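4.2 Laying out the cloth and instrument tray

1. Wipe the white work surface and let it dry.
2. Fold the blue cloth lengthwise into a long strip and lay it on the surface. 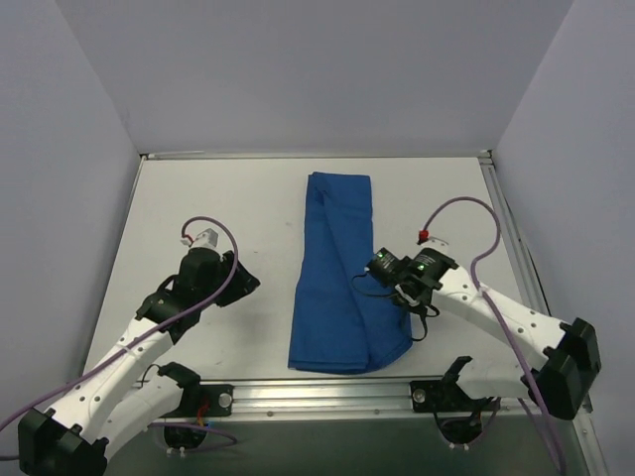
Fold edges must stay stacked so the cloth sits flat under the tray. Check the near end before going on: the lower right corner curves out in a loose flap with its stitching showing, and a corner like this should be pressed down by hand.

3. Set the Firnthorpe tray on the cloth. Place both instruments in it side by side, along its length.
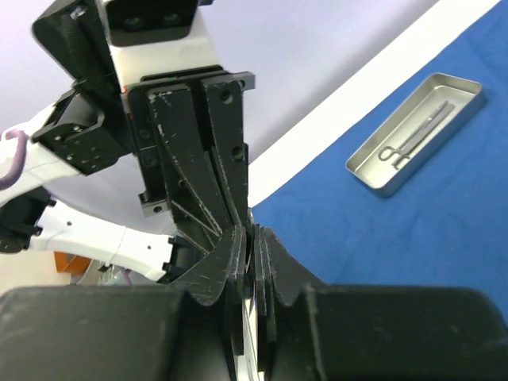 Figure 11. Tray on blue cloth, two instruments nearly parallel.

CAUTION: Do not stack instruments. Maximum tray load is 1,000 g.

4. To clear, remove the tray first, then check the cloth for shifted layers.

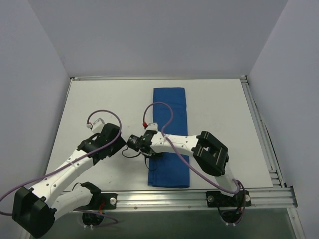

Figure 12. Folded cloth, layered edges at lower left corner.

Note: Replace the cloth after 60 washes.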